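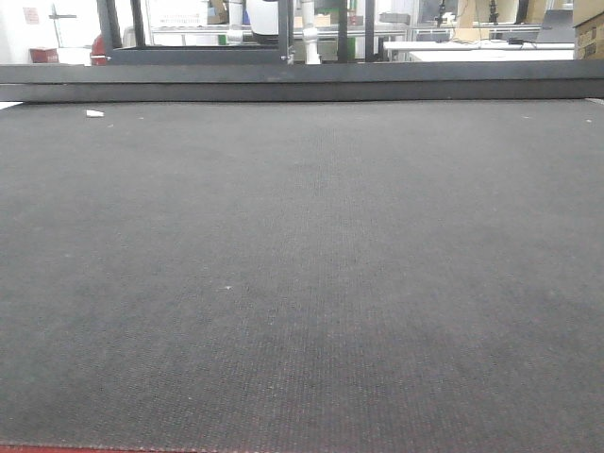

Start with the floor, a reader of last term's handout wrote in, and the boxes will more or less look after themselves. I was so pleased with that comment that I have moved the whole floor section to the front of the notes. Thank you, whoever you are!

Packing and Storage, Unit 5: Laying Out a Small Box Area
Nenar Evening Classes, Istby site

What we cover
Flooring, box sizes, stacking, handling marks, and the ten-minute sweep at the end. Bring a tape measure and a soft brush. The marker pens are in the cupboard.

1. The floor covering
I love this part, and I know it sounds dull. A dark ribbed mat or a low-pile carpet is a lovely thing to put cartons on. It grips the bottom of the box, it's kind to your knees, and every scrap of paper or crumb of packing foam shows up at once. On a pale floor you would walk past the same scrap all week.

Look along the pile with your head low, from the far end, before anything is put down. White bits stand out beautifully. Pick up the big ones by hand and brush the rest towards you, following the ribs. Brushing across them only pushes dust further in (try it both ways, you'll see).

Check the cut edges as well. Carpet that has been trimmed and never bound will start to shed its loops, and the loops catch on trolley wheels. Our strip from Hnatiuk came unbound, and we stitched it ourselves in April with upholstery thread. Not tidy, but it has held.

2. Which box goes where

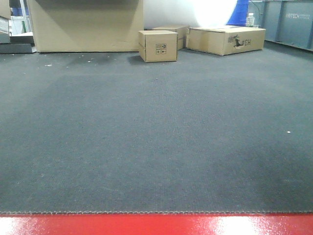 Put the big one at the back, obviously, but what about the long flat ones, asked Grelleo's newsletter page in a reply to our spring notes. A very good question, and one that comes up every single term.

My own answer is to give long, low cartons a place to lie flat, with nothing heavy on top, and to keep them to one side so that you aren't stepping over them. The tall carton makes a back wall. Small cubes come forward where you can reach them, and middle sizes fill in behind. Four boxes of four different sizes is a splendid practice set. You can get through a dozen layouts in an hour and argue about all of them.

Exercise A. Working in pairs, set out four cartons so that any one can be lifted away without moving another. Sketch your layout. Swap with the next pair and try to find the flaw in theirs.

Exercise B. Do it again with 80 cm of clear carpet in front of the boxes. Then with 64 cm. Note which lifts become awkward.

3. Reading the marks
Turn printed faces outwards. Upward arrows mean this way up, and the wine glass means fragile. If a box has only old lettering left over from a previous trip, add your own label, and put it on the side, where it can still be read once something is stacked on top.
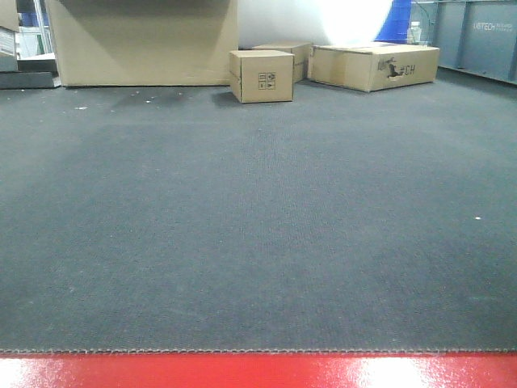

Page 91

A plain box with nothing printed on its front is the one everybody forgets. Write on it first! Contents, date, which way up. Large letters, two sides.

Tape: one strip along the top seam and a hand's width down each end. Press it down with your palm. For heavier loads, add a second strip across each end to make an H.

4. The sweep
Last ten minutes of the session. Boxes stay where they are, brush around the bases, then get down low again and look for specks. A shiny hard floor next to the carpet wants a dry cloth afterwards, as grit scratches a gloss finish very quickly.

For next time: measure three boxes at home, length first, then width, then height. Bring the figures on a piece of paper.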